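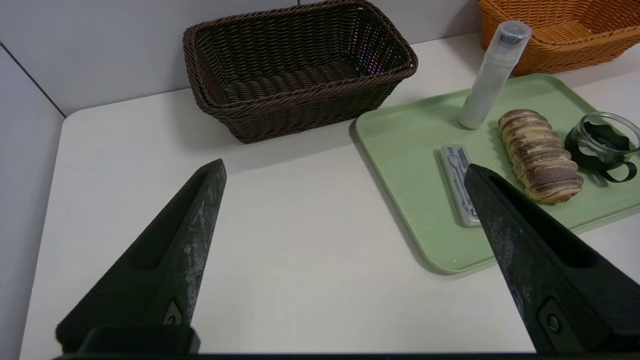 Vonatus open day: who else went?

hortensia_c
Finally got to the open day at the Vonatus workshop this arvo and my feet are killing me, but what a good time! I dragged my brother along (he came for the sausage sizzle, no shame) and we ended up staying until they were stacking the chairs. The tray clearing demo was my favourite by a mile. Cutlery case, sliced marble loaf, bottle, baskets at the back to sort things into, and a bloke called Teodor Stępień talking us through it while the arm did its thing. Anyone else there? I missed the morning talks.

bjartur_lax
I was! Stood right behind the kid with the thousand questions. The loaf was what got me. He said bread is harder than the cutlery case because a hard case feels the same every time and a sliced loaf wants to sag in the middle. My favourite was when it went in too high, stopped, backed off and had another go. I'd have squashed it.

villca_fan
Am I the only one who was a bit underwhelmed? We queued for ages and it cleared 2 things in the time my nan would've done the whole kitchen. The Villca stand next door was moving boxes at a proper clip.

bjartur_lax
Boxes are boxes, mate. Same size, same colour, same spot. Put a loaf on that line and see how you go.

villca_fan
Fair, but who's buying it? I asked the price and got a smile and a brochure.

hernan_cc
I work in aged care, so I was watching with that in mind. Speed doesn't bother me much. If it can clear a meal tray while I'm sitting with someone, it can take all day for all I care. What I'd want to know is how it goes with a half-full cup, and I didn't get near enough to ask. Did anyone?

hortensia_c
I did ask! Teodor said they aren't doing open cups yet, only things with lids. He was pretty upfront about it. He also said they practised the tray 2000 times before they let the public in, and my brother reckons that's more dishes than he's done in his life.

villca_fan
Ok, that I believe.

wilmer_m
Came up on the train with the Aler robotics club, 60 of us in matching shirts, sorry if we blocked your view. The kids want to try the bread one at our next meet. Does anyone know if they're running it again? The flyer I've got says August 2022 and nothing after that.

hernan_cc
The lady on the door told me December, smaller one, you have to book. I'd ring them to check.

wilmer_m
Legend, ta. Will ring tomorrow.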